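**Semester project report, Fumen workshop group**
Author: Mwanaisha Masanja
Course: Introduction to Mechatronics, second year

## 1. Background of the project

The task of our course was to choose one small handling job and to automate it with parts that a student can afford or borrow. I chose block sorting by color. It sounds like a game for children, but it contains most of the problems of a real pick and place station: the gripper must find the part, hold it without slipping, and put it down where there is very little free room.

I did the work in the shared workshop at Viredbridge, where our university has a bench for students. The arm was already there. My part was the finger pads, the fixture in which the blocks are placed, and the control program.

## 2. Requirements

Together with my supervisor I wrote down these requirements in March:

- The gripper takes one block at a time and keeps it straight during the move.
- The fixture accepts a block even when the position has a small error.
- The cycle can be stopped at any moment and started again from the same step.
- All new parts can be made in the workshop.

Speed was not a requirement. I mention it because two classmates asked me why the arm moves so slowly in my demonstration.

## 3. Finger pads

The first pads were cut from a thin rubber sheet. They held the block well, but they also stuck to it. When the fingers opened, the block often turned a little and followed one side. I tried to solve this in the program by opening the fingers in two stages, and the result was better but still not good enough.

For the second version I cast the pads from a soft silicone mix with Shore hardness A 50. I wanted to use A 75 also, but the supplier Zerkley had none left, so I can not compare them in this report. The cast pads are narrow strips along the inner side of each finger. I learned that the mold must be cleaned very carefully, otherwise small bubbles stay near the surface and the strip begins to tear there.

The closing force is set in the program. If it is too low, the block hangs down at the front edge. If it is too high, the fingers bend outward and the block is pushed toward the palm. I finally let the block rest against the palm on purpose — this gives a third contact, and the angle of the block is then the same every time.

## 4. Fixture and placing

The fixture is a raised platform with a square opening. A black border goes around the opening. I made the border dark so that the camera program, which is written with the Kaushik library, can find the edge against the white platform. With a white border it lost the edge whenever the lamp was on.

The most difficult moment is when the gripper works near a place that is already taken. The fingers are wider than the block, and they need room on both sides.

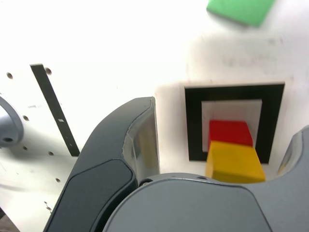

## 5. Control program

The program is a simple list of states: search, approach, close, lift, move, lower, open, return. Each state has a time limit. When the limit of 2,000 milliseconds is passed, the arm stops and writes the name of the state into a log file. This log helped me more than any other tool, and I would start with it next time.

One mistake cost me almost a week. I had saved the height of the platform in one part of the program and the height of the table in another, and both had the same variable name. The arm lowered correctly in tests without the platform and too deep with it. After I renamed the variables the error was gone.

## 6. Results and open points

In the final test I ran 75 cycles, and 74 of them ended with the block in the correct place. In the failed cycle the search state reached its time limit.

Open points for the next student:

1. Test a harder silicone for the pads.
2. Add a small slope on the inner side of the border, so that the block can slide in.
3. Move the lamp. The light on the white surface is too strong, and the camera program still has trouble with it.
4. Write the platform height into the settings file.

The drawings and the mold files are in the group folder, under "fixture_v3".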